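Minutes of the laboratory supplies meeting, Firach site
7 May 2024

Present: Oldřich Šindelář (chair), Jhair Henao (minutes), two colleagues from the sample reception, one from purchasing
Excused: the night shift representative

**1. Minutes of the last meeting**

The minutes were accepted with one correction. In point 4 the word "centrifuge" must be replaced by "incubator".

**2. Test tube racks**

Oldřich reported on the change from plastic racks to stainless steel racks. The old plastic racks became yellow and several of them have broken legs. The steel model has four rows of ten holes and a second perforated plate at the middle height, so the tube is held in two places. The sample reception has used it since December and is content with it in general.
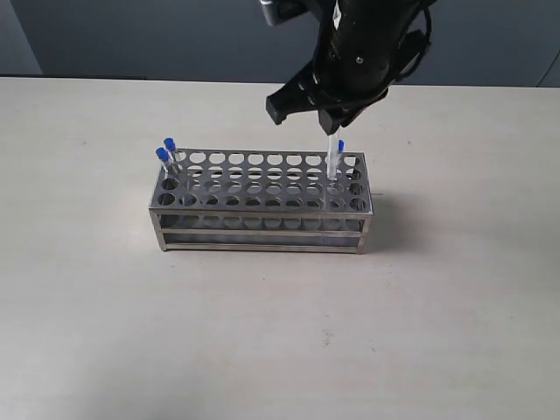 The colleagues from the reception made two remarks. First, the rack is heavier than the plastic one and should be carried with both hands when it is full. Second, the small tubes with screw cap do not fit tightly in the holes and can lean a little. Oldřich answered that this is acceptable for storage on the table, but for transport between the floors the foam insert has to be used.

It was discussed whether a rack with smaller holes should be bought. Purchasing asked Hrnčiar for an offer, but they make the smaller holes only from 100 pieces. This is too much for us. The question is closed for this year.

Decision: 25 more racks of the present model will be ordered. The plastic racks stay in use in the teaching room until they break.

**3. Tubes and caps**

We have some 3000 tubes with blue cap in the store. Jhair explained that the blue caps were chosen for the routine samples and that other colors are kept for the controls. In the last months there were cases when a control was closed with a blue cap, as the other caps were finished. All agreed that this must not happen again. If the correct color is missing, the person should ask in the store and wait.

The tubes from Wirneo were compared with those from Bretis. Both are clear and the level of the liquid is easy to read. The thread of the Bretis cap is shorter and it closes faster, but two persons find it harder to open with gloves. No decision was made. Jhair will bring a bag of each to the reception, and the people there will try them for one month. 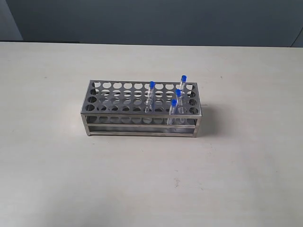
Labels were also mentioned. The label should be put under the cap and not on it, because caps can be exchanged by mistake. Oldřich asked that this sentence is added to the working instruction.

**4. How the rack is filled**

At the moment every person fills the rack in his or her own way. Some begin on the left, some on the right, and some put the tubes in the middle where there is a place for the hand. When a rack is given to the next shift, it is difficult to know which tube was first.

Proposal by Jhair: fill from the left end, back row first, and leave no free hole between two tubes of the same series. Between two series leave one column free. One colleague from the reception objected that left and right depend on the side of the table where you stand. After a longer discussion it was agreed to mark one short end of each rack with a letter A. The marked end is always the beginning, whatever direction the rack is standing.

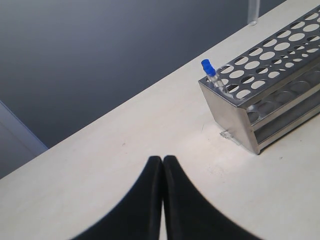 It was not clear what to use for the mark. A paper label will not survive the washing. Engraving was proposed, and the workshop has the tool for it. Oldřich will ask them for the price and the time. Until then a strip of autoclave tape is sufficient.

Decision: the new order of filling is valid after the marks are on the racks. Jhair writes one page with a drawing.

**5. Cleaning**

The racks go in the washing machine upside down, without tubes. After washing they must be dried completely, also the lower plate, where water likes to stay. The lime spots can be removed with citric acid. Please do not use the steel wool, it makes scratches on the surface.

**6. Other**

- The key of cabinet 9 is missing. Who has it, please return it to Jhair.
- The order form has a new field for the cost center. Forms without it will come back.

**Tasks**

| Task | Who |
|---|---|
| Order of 25 racks | Purchasing |
| Comparison of caps, two bags to the reception | Jhair |
| Sentence about labels in the instruction | Oldřich |
| Question to the workshop about engraving | Oldřich |
| One page about filling the rack | Jhair |

The date of the next meeting will be sent by email.

Written by: J. Henao
Checked by: O. Šindelář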